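Visit to the Student Robotics Project, Grinthorpe
Report by Torunn Lindqvist

On 6th June a small party from the Skotwood schools partnership attended the open day of the robotics course at Grinthorpe. We were received by the course leader, Marilou Sarmiento, and spent most of the morning with the second-year group.

The group works in simulation for its first two terms. Each team is given a two-armed robot and a table, and must write the program that brings both grippers into position before any task is set. Eduardo Abella, one of the students, explained that a team may make 100 attempts before its marked run.

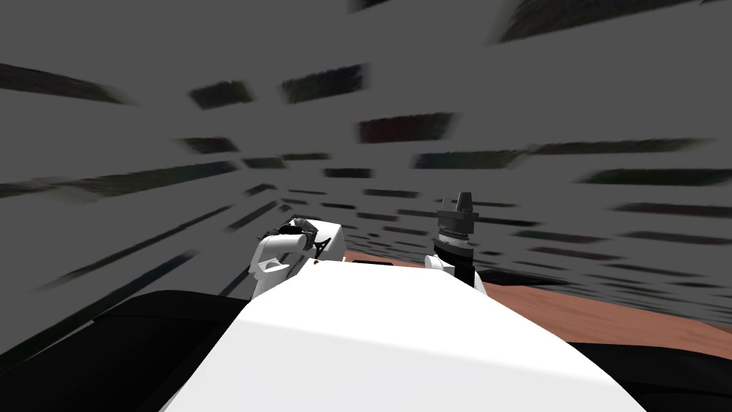 Marks are awarded for steady movement as well as for reaching the target, and teams keep a written log of every change they make. We were shown the log for the project named Ostance, which had reached 400 entries — a good many of them concerning a single wrist joint.

Visitors were then invited to follow a run on the classroom screens. The view is taken from the robot's own body, and several of our party needed a moment to tell left from right. Jonalyn Soriano, who teaches the course's programming unit, answered questions on assessment and on the amount of mathematics required at entry.
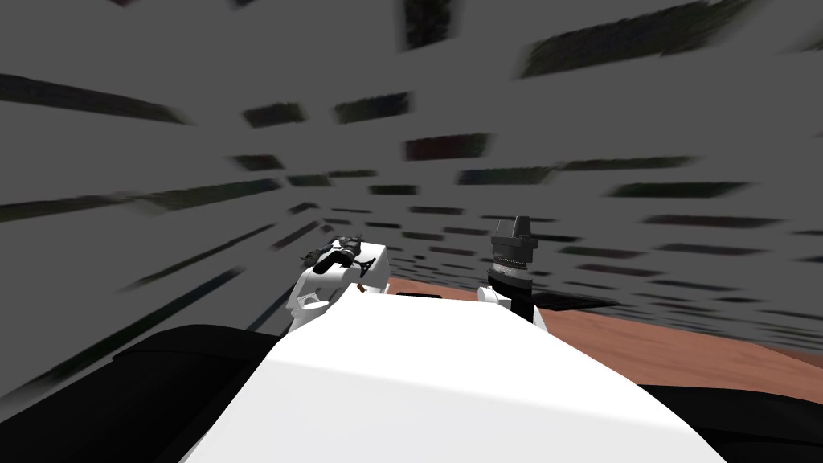
The simulated robot with both arms raised, seen from its own body, with the tabletop to the right.

The session closed with a discussion of places for the coming year. The course takes 4 teams at present, and Ms Sarmiento hopes to admit a further one in November. Birthe Norðdahl asked whether Skotwood pupils might attend as guests, and this was agreed in principle. Application forms may be had from the Grinthorpe school office.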